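11/11/20

Cold morning, clear by ten. I had meant to write up the pantry yesterday and fell asleep over it, so this covers both days.

Kedir Mamo came by with the seed order from Udmont, short two packets as usual, and stayed for coffee. He wanted the quince back to three jars for his mother and I gave him two. The rest are promised. He told me the road to Dudora is closed past the bridge until December, so the trip to look at the shelving will have to wait. I don't mind much. The shelving was a lot of money for what it was.

Spent most of the afternoon on jars. I had put off sorting them all summer and they had spread to the hall closet, the top of the refrigerator and two boxes under the stairs. Everything came out onto the kitchen floor first, then up onto the table in batches. I counted them this time so I would stop guessing at the store: 133, counting the small ones that mustard comes in. Far more than we fill in a year. Around 40 went in the box for the school sale and I will not miss them.

Rules I settled on, written down so I keep to them:

Chipped rim, out. No arguing over the pretty ones.

Lid and jar stay together. Last year I stacked the lids separately to save room and lost an entire evening in September trying one after another.

Labels soaked off before a jar goes on the shelf, never after. The Masson labels come away in warm water if they get an hour. The other kind needs oil and a rag, and even then leaves a gray patch that picks up lint.

Tall jars at the back. Beans and rice in those, plus the barley if I ever buy barley again.

Supper was late, soup and the end of the bread. Washed the floor after, as it was sticky by the door where the honey jar had been sitting. My back is sore from the bending. Nanau called at seven about the stove part and said another week - that makes six weeks now. I was short with the woman and felt bad about it afterward, so I will call tomorrow and be civil. The two good burners are enough for soup but not for canning, and I have a bag of late pears going soft on the porch.

One more thing on lids. The dark glossy ones look best lined up on the open shelf, and with clear glass under them you can tell from across the room what is running low. They show every fingerprint, though, so they get a wipe with a dry cloth last of all. I would like all of the front row to match like that eventually. No hurry. 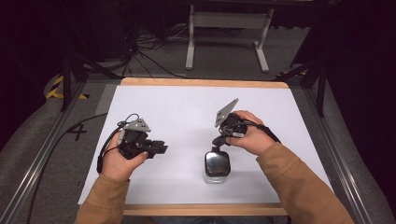 Still to do

Pears, before the weekend. If the stove part has not come I will stew them in the small pot, a few at a time.

Take the sale box over to the school.

Write to Udmont about the missing packets - one was the winter lettuce, the other I have to look up on the slip.

Hall closet shelf wants a new bracket on the left. Ask Kedir if he still has the long drill bit.

Bed by eleven, wind getting up.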